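February, evening

Humidity in the back room read 19 percent at 14:00, lower than I want for the dehydrated yeast jars but fine for the paper. Moved the sensor to the north shelf and will leave it there until the readings settle.

Continued the sourdough trials. The Rokska rye absorbs more water than the Castlow, so I raised hydration by four points and held salt constant. Bulk fermentation ran long. The dough came out of the tub slack, with large bubbles at the surface and very little strength underneath. I gave it two more folds and shaped it anyway. The crumb was tight at the base and open under the crust, the usual sign of a cold core.

Bláthnaid Brennan wrote to ask for my flour table. Sent it with the ash column removed — two of the values came from a bag I had mislabeled, and I do not trust the rest of that batch. She uses a stone mill from Nedlow and gets a coarser bran. Her timings will not transfer.

Scale drift: the 2000 g check weight reads 4 g over. Recalibrated, repeated, same result. Old batteries are the next thing to rule out. All salt figures from this week get a question mark in the margin.

Read a chapter of Abbasi on starch damage after supper. The figures are good, the prose is slow. 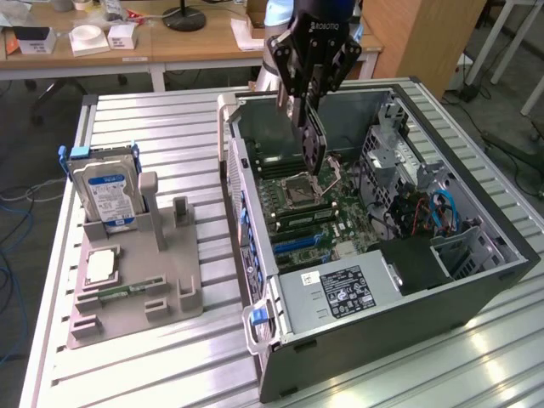
Tomorrow

Feed the starter at 7:00, equal weights, water from the filter jug. New batteries for the scale. Repeat the rye at the lower hydration, one loaf only, with the probe in the center of the dough. Order more parchment.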